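Savach gripper kit: progress report for May
Prepared by Kurniawati Ong for Haoran Feng

The review of the Savach kit is on schedule. The kit was set up at the start of the month by Wenceslao Montes and Tianyou Yan. Fitting the gripper took a morning. The control software took longer, as the supplied manual covers an older version, and Grukance sent us a corrected one after we asked.

We planned 200 trial runs with cords and string for this period and completed them all. In 14 of them the software stopped and had to be restarted. Grukance has the logs and has promised a fix, but has given no date for it.

Work with thin items is now the main part of the review. The task is to move cord or string between plastic mesh baskets, and the thin black cord remains harder to pick up cleanly than the red string. 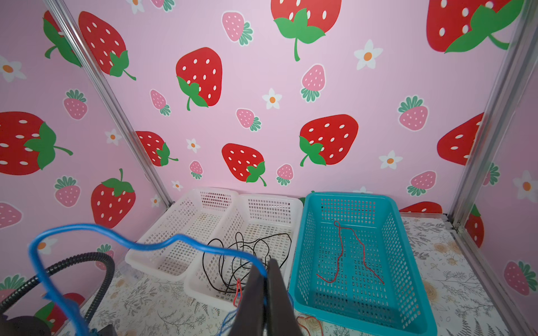
Wing-yan Poon has written up the grip settings for both materials. Spending to date is £548, all on spare parts and fixings. Next month we will repeat the trials with the new software if it arrives, and we would like a decision from you on extending the loan by nine weeks.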